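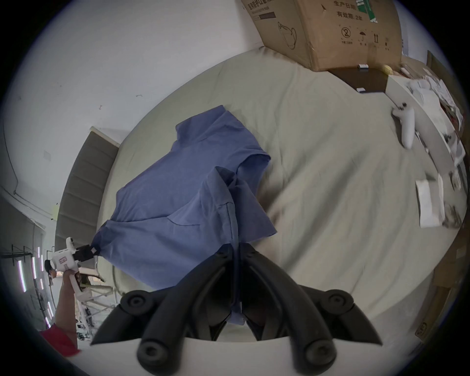
Blue button-up shirt crumpled on the bed, hem and corner held.

Folding a shirt on a bed

Use a fitted sheet pulled tight. Close all buttons and lay the shirt face down, collar away from you. Pull the hem and corners outward until the folds open. 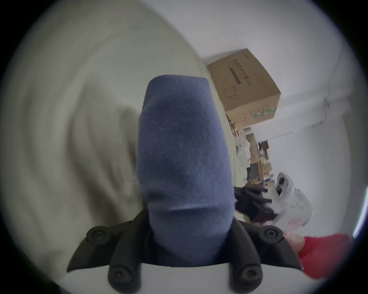 Blue felt-like fabric, close up, with a white wall behind.

Fuzzy fabric holds a crease poorly – press each fold flat with the palm for 5 seconds. Fold both sides to the center, then bring the hem up to the collar in two equal turns.

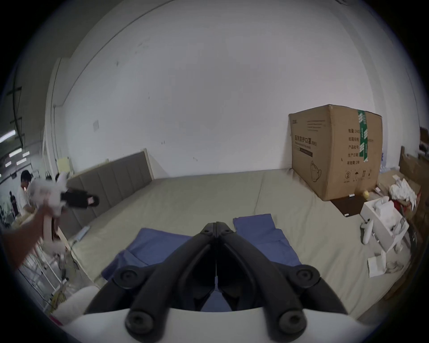
Keep finished pieces to one side of the mattress and work on the other. Stacks higher than 36 cm lean. 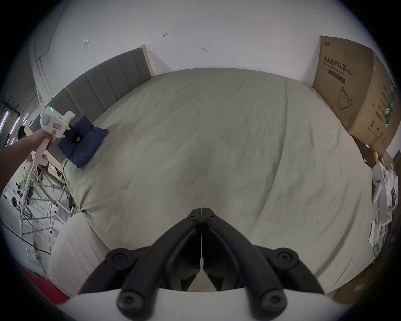

Boxing the stack

Set heavier items at the bottom and tape the center seam first.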